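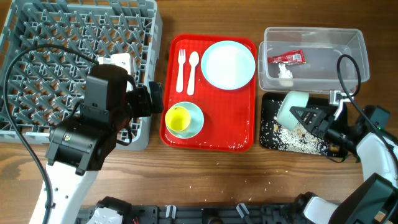
木桌上的灰色沥水架和红色托盘

厨余堆肥的水分控制记录

十月开始在阳台做厨余堆肥，桶是 Maseo 的双层款，容积 38 升，底部带排液阀。前两周的问题集中在含水率：菜叶和果皮本身含水很高，直接入桶后孔隙被压实，氧气进不去，堆体转为厌氧，气味偏酸。

调整分两步。第一步是预沥，厨余先在带孔的容器里放一夜，第二天早上再入桶。第二步是补碳源，每次投料加 200 克碎纸板，纸板撕成两指宽，太细会结块，太粗分解慢。椰糠也试过，吸水更快，但价格不划算，后来只用来封表层。

判断含水率没有用仪器，沿用手握法：抓一把用力捏，指缝见水但不滴落为合适。滴水就加纸板翻堆，松手即散则喷少量水。翻堆每周二晚上做一次，从底部往上翻，桶壁四角容易漏掉。

温度方面，这个体积很难进入高温期，堆芯比气温高 11 度已经是最好的一次。因此熟肉、油脂和带籽的番茄都不投，种子在这个温度下杀不死，春天会在花盆里长出来。

Olga Macedo 建议把柑橘皮单独处理，理由是分解慢。我的做法是切碎后少量混入，目前没有看到明显影响，再观察一个月。

排出的液体成分不稳定，暂时不浇盆栽。下一篇写过筛和后熟，筛网孔径还没定。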